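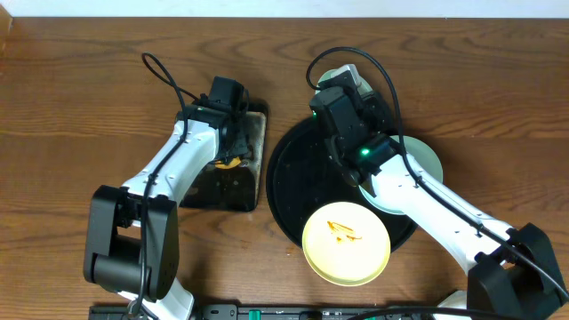 Two arms at the teaching table, with three plates on the black tray.

Table work: teaching the arms to handle dishes

The Brumilus project has moved from blocks and cups to used dinnerware. For the past few weeks the manipulation group at Wonivholm has been recording demonstrations with plates, a round tray and a small square board, all on one wooden table. Gerardo Villanueva runs the sessions. Anselmo Ospina looks after the data and the training runs.

The method has not changed from last year. A person sits behind the work arms and holds a second, lighter pair of arms, which we call the leaders. When the person moves the leaders, the work arms copy the motion joint by joint. The joint positions and the camera views are saved together. One pass through a task, from hands on to hands off, is one episode. When there are enough episodes of the same task, Anselmo trains a policy on them and we see what the arms do with no one holding the leaders.

We set the target for the dish task at 200 episodes. As of this week we have recorded 145 and kept 102. The rest were thrown out by hand, mostly in the first few days, when all of us were still getting used to moving plates with a two-finger grip.

Why plates are slow going

A block can be picked up from above. A plate has to be taken at the rim, and the rim is thin and low. The operator has to bring one finger down outside the edge and the other over the top, close, and then lift at an angle so the plate doesn't slide back out. With real hands you do this without looking. Through the leaders you feel very little, and most people squeeze too hard or too late.

Gerardo's advice to new operators is to slow down before contact and then commit. Hesitating at the rim is the most common fault in the discarded episodes. A policy trained on hesitation will hesitate too, and it will do so longer than the person did. We had a run in which the right arm hovered next to a rim until the time limit ended the trial.

The second problem is overlap. When plates sit close together on a tray, the arm reaching for one passes over another. Operators lean sideways to see around it. The policy can't lean, so it has to get by with the fixed view and the close views from the wrists. We now ask operators to do part of each practice session from the screens only, with their eyes off the table. It takes longer and the first tries are clumsy, but the episodes that come after are more usable.

Food on the plates

Clean plates were fine for the first round. They told us little about how the arms would manage with plates that someone had eaten from, so we started leaving something on them. Sauce is useful. It shows up well on a pale surface, it can be put down in any shape, and it wipes off at the end of the day.

It also changes what the wrist camera sees. Up close, a glazed plate is full of reflections, and they shift with every small move of the arm. A streak of red stays where it is on the plate. Anselmo would like to know whether the policy uses a mark like that to place itself, and whether it will get lost when the mark is gone. He is holding back a set of clean-plate trials to check.

Motion blur is the other thing we look at in the wrist views. Some is unavoidable, and we keep episodes that have it. If the blur lasts through the whole approach to the rim, the operator was moving too fast and the episode goes.
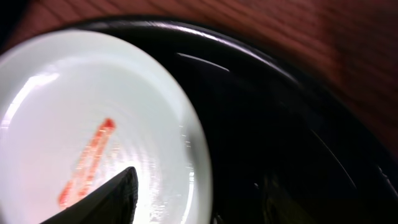

What we ask of operators

Most of the rules are on the sheet taped by the leader arms, but a few have been added.

Start each episode with both leaders in the rest position. Wait for the tone before you move.

Keep both hands on, even when only one arm is working. A dropped leader pulls the work arm down with it, and we have chipped one plate that way.

Change the layout between episodes. Move the plates, turn the tray, and swap the colors around. Small changes are fine. Don't try to be clever about it.

If you miss a grasp, try it again once and carry on. A clean recovery is worth keeping. If you miss twice, stop and mark the episode as bad.

Write down anything odd in the log. "Left gripper felt loose" is enough. Please don't leave it for the next person to find.

Take a break after 45 minutes. The quality of the episodes drops after that, and it drops before the operator notices.

First results

Anselmo ran an early policy on the first 100 kept episodes. It reached for the correct plate in most trials and closed on the rim in fewer than half. Lifts were uneven. Nearly all of the failures were at the moment of contact, which matches what we see from new operators.

He does not want to read much into this yet. The early episodes came almost entirely from two people, Gerardo and himself, and they have a similar way of working – slow swing, steep approach, quick close. A policy that has seen only that will have trouble with anything else. More operators should help, even if their episodes are less tidy.

Coming up

Our partners at Bonulside will get a copy of the dish recordings when the set is complete. They use the same style of arm with a different table height, and they have offered to run the policy without retraining it. We expect it to do badly, and we would like to know how badly.

After the plates comes the Mercado task, in which the arms pack small grocery items into a bag. Planning for that starts in August. The bag is soft and won't hold its shape, so both arms will be needed for most of it. Gerardo is already collecting bags, and a box for them is next to the sink.

We are short of operators for the afternoon slots. No experience is needed, and a first practice session takes less than an hour. Add your name to the sign-up sheet or speak to Gerardo at the table.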